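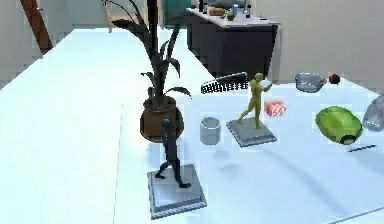 Robotics club sim task: which object first?

tblomqvist
Scene is loaded for the Lorkthorpe entry. Task is "clear the table into the bowl" and we get 5 minutes per run. I want to start with the small red fruit, it's right next to the metal bowl. Seed is 1331 if you want the same layout.

magbanua_fan
I'd do the white cup first. It sits between the plant and the yellow-green statue, and if the planner can't get in there we should know now.

tblomqvist
The cup isn't on the list. Only food goes in the bowl.

K. Dahlgren
Tyra is right about the list, but I disagree on the fruit. Round things roll. Last month we lost 2 runs to that. Try the red and white box, it has flat sides.

magbanua_fan
The box is by the statue's outstretched arm though. One bad approach and the statue goes over. That's a penalty.

K. Dahlgren
Come in from above, then.

tblomqvist
Can we drop the statues from the scene for practice?

K. Dahlgren
No. They're in the contest file. Leave the plant in too, those leaves mess up the depth map and we have to deal with it.

magbanua_fan
Fine. I'll run 56 tries on the box tonight and post the log. Somebody else take the fruit.

tblomqvist
I'll take it.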